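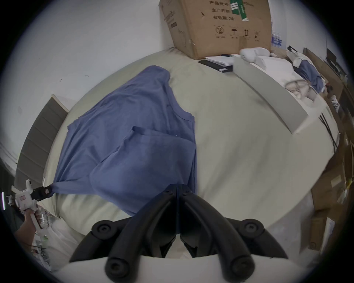
Folding laundry on the bed is how most of us learned to do it, and the woman who runs Drirnia, a small folding and packing service that works out of people's own bedrooms, sees no reason to change that. She has heard all the arguments for the dining table and the ironing board and the top of the dryer, and she listens politely, and then she goes right back to the mattress. A blue cotton T-shirt spread out loosely on a pale green sheet, folded over on itself with one wide sleeve still lying out to the side, is the stage she likes best to talk about. "That's where people give up and roll it into a ball," she told me. "They get the body over, they see that big crease running across the middle, and they think they've ruined it. You haven't ruined anything! You take a corner, you pull it out till it's tight, and you start from there."

We had agreed to talk for an hour and we talked for most of an afternoon, with a pot of coffee between us and a stack of pillowcases that she kept folding the whole time, I think without noticing. She asked me not to use her name, as she likes her customers to think of Drirnia and not of her, so I'll leave it out. She grew up over her parents' dry cleaning shop, where the shirts were all on hangers, and she says she didn't fold one properly until she had a place of her own and no closet.

"I had a dresser with two drawers," she said. "Two! And one of them stuck. So you learn fast. I used to lay everything I owned out on the bed on a Sunday kind of morning, you know the kind I mean, with the radio on, and I'd try it one way and then another way until the drawer would close."

What she came up with is plain enough that I could follow it at home that same night. The shirt goes face down, neck toward the wall. One side comes in to the middle, and the sleeve goes back on top of itself. Then the other side. Then the bottom hem comes up, but it stops a little short of the collar, and the whole thing gets folded once more so that it will stand up in a drawer by itself. Between every fold she runs the flat of her hand over the cloth, slowly, the way you might pet an old dog.

I asked about the softness of a mattress, because that was always my trouble with it. Everything slides into the dip. "Well, sure, if you sit on it," she said, and laughed for quite a while. "Stand up! Everybody sits down on the bed next to the laundry and then the laundry comes to visit them. Stand at the side, get the sheet pulled smooth first, and work near the edge where it's firmer. My back likes it better too, as long as I bend my knees a bit."

The sheet matters more than I would have guessed. She likes a plain one in a light color, so a dark sock can't hide on it, and she wants it fitted on tight before a single thing comes out of the basket. Patterned comforters she pulls off and drapes over a chair. She told me a long story about a black turtleneck and a navy blue quilt, and I won't repeat all of it, but the turtleneck was missing from January until May.

Packing is the other half of her work, and it has been growing. A family moving out of the Walczak Apartments last spring had her fold 300 pieces of clothing before the movers arrived, and she still sounds proud of it. She buys her cartons from Mudano, whose medium size she says fits 60 folded T-shirts if you stand them on edge, and she puts the open carton right up on the bed with her. "People set it on the floor and then they're up and down, up and down, like they're picking strawberries. Put it on the bed, push it back against the wall, and you only have to turn a little."

She is less strict about bags. Small odds and ends can ride in whatever plastic bag is handy, in her opinion, provided you can see into it. What she won't have is a vacuum bag for cotton shirts. She tried one for a customer's trip to the Grumura cabins and had to refold every one of the 11 shirts when they came back, "flat as crackers and wrinkled like my grandfather."

Before I left she handed me one of my own sweaters, which I had taken off because the room was warm and tossed over the arm of the couch. It was folded into a neat square with the sleeves tucked away underneath. I hadn't seen her do it. I carried it out to the car on both hands like a cake, and it stayed on the passenger seat for three days because I didn't want to put it on.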